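Joltomero is getting a second edition, and I've been playing it all week

Friday, December 19, 2025

If you've been anywhere near our games table since the summer you'll know I have a bit of a thing for Joltomero, the two-player tile game from Hurkance. So I was very pleased (my other half less so, given how much of the dining table it takes up) when the post brought an early copy of the second edition. It goes on sale in February, and I can now tell you what's changed and what hasn't.

For anyone who missed it first time round, the idea is simple enough. You and your opponent take turns sliding tiles across a shared grid, trying to link your two home corners with an unbroken path. When your path touches one of theirs you can "jolt" it, which shoves a whole row along by one space and usually wrecks something they've spent the last ten minutes on. It takes a couple of minutes to learn and I still lose at it regularly.

The big news is the tile count. The old box was always a few tiles short if you were playing a long, stubborn game, and we got into the habit of using coins when the bag ran dry. The new one comes with 100 tiles, and in a week of playing we haven't run out once! They're thicker too, and they make a nice clack when you put them down, if you care about that kind of thing. I do.

The jolt rule has been tidied up as well. In the first edition you could jolt on any turn you liked, and two cautious players could end up shunting the same row back and forth until somebody got hungry. Now each player has 3 jolts for the whole game, marked with little wooden pegs you hand over as you use them. I wasn't sure about this at first. I like shoving rows! But it makes you sit on your last one for ages, wondering whether now's the moment, and my games have come down from nearly an hour to something I can fit in after the washing up.

There's a three-player game in the box now too, called Kim. You get a third set of home corners, a separate scoring sheet and a turn order that changes whenever somebody jolts. We tried it twice. The first go was a muddle from start to finish, mostly my fault for skipping a paragraph of the rules, and the second was really good fun, though the player sitting in the middle does get picked on. I'd want a few more evenings with it before saying it's as good as the two-player version, which is still the reason to buy the thing.

Not everything's better. The rules booklet has grown to 19 pages, and a fair chunk of that is worked examples in very small print. The page on tied games still sends you off to another page, which sends you back again. I also miss the old cloth bag, as the new one is stiffer and you can feel the raised edge on the special tiles when you're rummaging about. I'm not saying anyone in my house has been cheating. I'm just saying I've started shaking the bag quite hard before I hand it over.

Owners of the first edition don't need to buy the whole lot again. Hurkance will be selling an upgrade pack with the extra tiles, the pegs and the Kim sheets for £17, and the old board works fine with all of it. The colours on the new tiles are a shade brighter, so a mixed set will look a touch odd, but I played a mixed game on Tuesday and stopped noticing after a few turns.

The pack will be in the shops on the same day as the full game. If you order the full game ahead of time you also get Veken, a pocket-sized puzzle played on your own with a handful of the same tiles. I've done the first few puzzles over breakfast and got stuck on the fifth, where I remain. It won't be sold separately for now, which is a bit of a shame, as I can think of several people who'd love it in a stocking and have no interest in the main game.

I'll be bringing my copy along to the next open games night, so come and find me if you fancy a match before it's out. Beginners very welcome, and I'm happy to play with the old jolt rule if you ask nicely. Bring your own biscuits, mine go quickly. 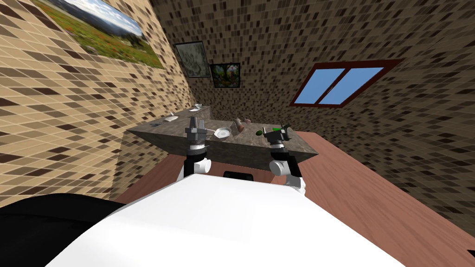

Two robot arms at a stone-topped counter, computer-rendered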